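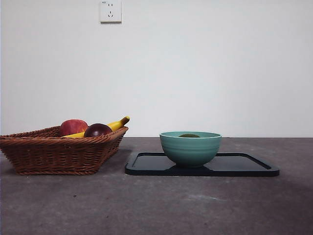 Teleop for fruit sorting: how many demos?

magagula_h
I teach the arm from Brallon by remote control, fruit into a basket. I have 30 demos and it still closes too early. Must I record more?

tolta_user
Yes, more. I had 339 before mine became stable.

Agnese L.
I don't agree. First look at your wrist view. If you hurry with the joystick, the robot learns to hurry. I recorded 12 slow ones by hand guiding and they were better than my old set.

magagula_h
Hand guiding puts my arm in the camera, so I stay with remote. My wrist view:

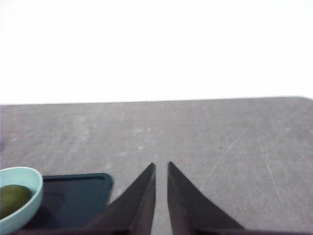 Wrist camera, fingers open a little, bowl at lower left

Agnese L.
Open wider before you go to the bowl, and do this the same way every time.

tolta_user
Not the same every time! Then it fails when the bowl moves.

magagula_h
I will try 6 slow ones on Sunday and write the result.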